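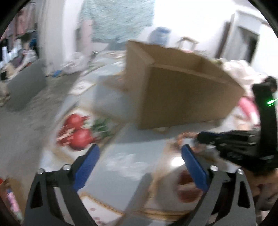 Gripper kit, second order: gallery and budget notes
Posted Thu 21 May by Wenceslao Montes

Quick page so people can see the work before they vote on money. One picture for now, at the top, more when I get to a decent connection. Prices are per unit, before shipping, unless I say so.

Box handling, Rosales site. Two hand-held units at one table, blue pads on the near one, big cardboard box in reach of both. This is the task we are pricing for. Anything that size wants two grippers, so please stop asking me to quote singles.

What we're asking for

Grippers. Vustitz quoted 1159 a pair with pads fitted. Tirmont is cheaper on paper but the pads are extra and the lead time was no good back in April. Going with Vustitz unless someone shouts.

Spare pads. Put down 300. We went over on these last time, I'd rather have a drawer full. Same color or not, don't care.

Finger joints. Orow will sell the linkage as a part now, screws included. Need a real number from them, holding 500 untill it comes.

Boxes and table stuff. Out of petty cash. Plain brown boxes are fine, keep the big ones, don't flatten them. Cloths stay whatever the site has, patterned is good.

Total cap is 2000 for this round. Add it up, there's a bit left. That is for shipping and customs, NOT a third pair. Third pair goes in the next request with the chargers.

Still open
- does Vustitz do a discount on two pairs, asked, no answer yet
- who signs for delivery at Rosales
- warranty on the joints if we swap them ourselfs
- storage, the shelf we have is full

If you have a site and want to be in the next order, send me the task, the biggest thing you need to pick up, and how many pairs. Short email is fine. No spreadsheets please, I can't open half of them on my phone.

Next pictures go under this one, same page.

W.M.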